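Proyecto Cladora
Ordenación de puestos de trabajo y de regletas de alimentación
Informe de seguimiento a la entidad financiadora, Fundación Utavach

Entidad ejecutora: Plurkach
Responsable del informe: Adoración Carretero
Periodo: enero a abril

1. Objeto del informe

El presente documento da cuenta del estado de ejecución del proyecto Cladora al término de sus primeros cuatro meses, conforme a lo establecido en el convenio suscrito con la Fundación Utavach. Se informa de las actuaciones realizadas en las salas, del grado de cumplimiento del calendario, de la aplicación de los fondos y de las incidencias que afectan al periodo siguiente.

El proyecto comprende 52 puestos distribuidos en tres salas. En el momento de presentarse la solicitud, los puestos compartían tomas de pared mediante prolongadores tendidos por el suelo, las regletas cambiaban de mesa sin registro alguno y no existía un criterio común sobre el recorrido de los cables. La ayuda concedida tiene por finalidad corregir esa situación y dejar por escrito unas normas de uso que puedan mantenerse una vez concluida la financiación.

2. Actuaciones realizadas

2.1. Inventario y retirada de material. Durante enero se revisaron las regletas y los cables de alimentación de las tres salas. El material con la envolvente dañada, con interruptores defectuosos o sin datos legibles de potencia se apartó y se entregó al punto de recogida municipal. El inventario resultante se conserva en hoja de cálculo y se actualiza al cierre de cada mes. Se adjuntará completo a la memoria final.

2.2. Mobiliario. Se ha mantenido el mobiliario existente siempre que su estado lo permitía. En el puesto que se documenta en el apartado 6, el trabajo se realiza sobre un tablero blanco rectangular apoyado en una mesa de madera clara, dentro de una estructura de perfiles de aluminio. El fondo blanco facilita distinguir los cables oscuros, si bien los de color claro destacan menos, cuestión que se trata en el apartado 5.

2.3. Señalización en el suelo. La numeración de los puestos se está trasladando a la moqueta mediante cinta oscura, ya que las etiquetas adheridas a las mesas se perdían con los cambios de distribución. La primera sala se encuentra terminada. En la segunda queda pendiente la fila próxima a las ventanas, y en la tercera los trabajos se iniciarán cuando finalice la pintura de los paramentos.

2.4. Regletas y cables. La norma provisional, difundida en febrero, dispone que la regleta se coloque sobre la superficie de trabajo con las tomas hacia arriba y los interruptores al alcance de la mano, y que el cable salga por el lado más alejado de la persona usuaria. El sobrante de cable debe recogerse en una vuelta amplia. Quedan prohibidos los nudos y los dobleces cerrados junto a la salida del cable, así como la conexión de una regleta a otra.

2.5. Sesiones prácticas. Se han celebrado sesiones breves por turnos, con el fin de que todas las personas que ocupan los puestos conozcan la norma y la ensayen en una mesa. Cada sesión comprende la colocación de la regleta, la conducción del cable hasta el borde posterior y la recogida del sobrante. Las observaciones de los asistentes se han incorporado a la segunda versión de la norma, que se encuentra en revisión.

3. Cumplimiento del calendario

El inventario y la retirada de material concluyeron en plazo. La señalización del suelo acumula un retraso de tres semanas, debido a que la obra de pintura de la tercera sala comenzó más tarde de lo previsto por la propiedad del edificio. Las sesiones prácticas se desarrollan según lo programado. La norma definitiva, cuya aprobación figuraba en el calendario para abril, se someterá a la dirección de Plurkach en mayo.

No se solicita en este momento ampliación del plazo general. El retraso puede absorberse en el segundo periodo, siempre que la tercera sala quede disponible antes del verano.

4. Ejecución económica

Los gastos del periodo corresponden a cinta de señalización, bridas reutilizables, regletas de reposición y canaleta para los tramos de pared. El suministro se adjudicó a la empresa Abeysekara tras la comparación de ofertas exigida en el convenio. Las facturas, debidamente selladas, se remiten por separado.

Se ha producido un remanente de 1.000 euros en la partida de mobiliario, al no haber sido necesario sustituir los tableros de la primera sala. Se solicita autorización para destinar dicho importe a la adquisición de canaleta adicional para la segunda, donde la distancia entre las mesas y las tomas de pared es mayor que la recogida en el plano inicial. El gasto no se comprometerá hasta recibir respuesta expresa de la Fundación.

5. Incidencias y medidas previstas

a) Acumulación de cable en el borde posterior. La longitud de los cables de alimentación excede en varios puestos la distancia real hasta la toma. El sobrante tiende a enredarse cerca del borde de la mesa. La segunda versión de la norma incluirá un punto fijo de sujeción, con brida reutilizable, en la parte posterior de cada puesto.

b) Visibilidad de los cables claros. Sobre tableros blancos, los cables blancos o de color gris claro se distinguen con menor facilidad. Se valora colocar una marca de color en el tramo próximo al borde. La medida carece de coste apreciable y se ensayará en la primera sala.

c) Limpieza de superficies. Algunos tableros presentan manchas y roces grises. Se ha pedido al servicio de limpieza que indique qué producto puede utilizarse sin dañar el acabado y, entretanto, se ha desaconsejado el empleo de estropajos.

d) Préstamo de regletas entre salas. Pese a la instrucción en vigor, persiste el traslado de material entre la segunda y la tercera sala. A partir de mayo, cada regleta llevará en su base el número del puesto al que está asignada.

6. Documentación gráfica 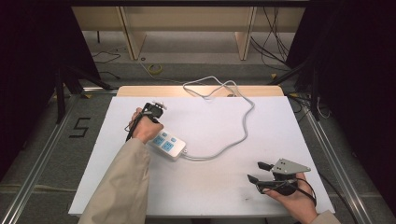
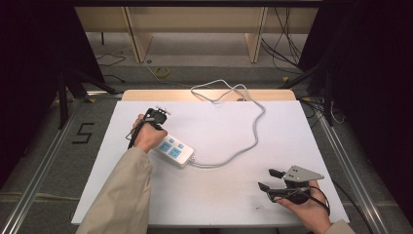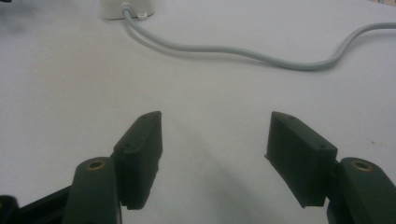
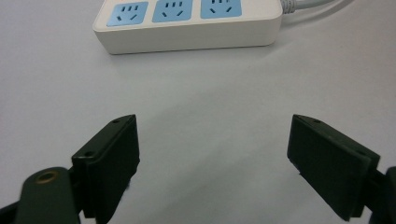
Superficie blanca de trabajo. La regleta blanca con tomas de color azul claro aparece en las fotografías primera, segunda y cuarta.

7. Próximo informe

El siguiente informe se presentará en septiembre e incluirá la norma definitiva, el plano actualizado de las tres salas y la relación de puestos ya señalizados.

Adoración Carretero
Coordinación del proyecto Cladora, Plurkach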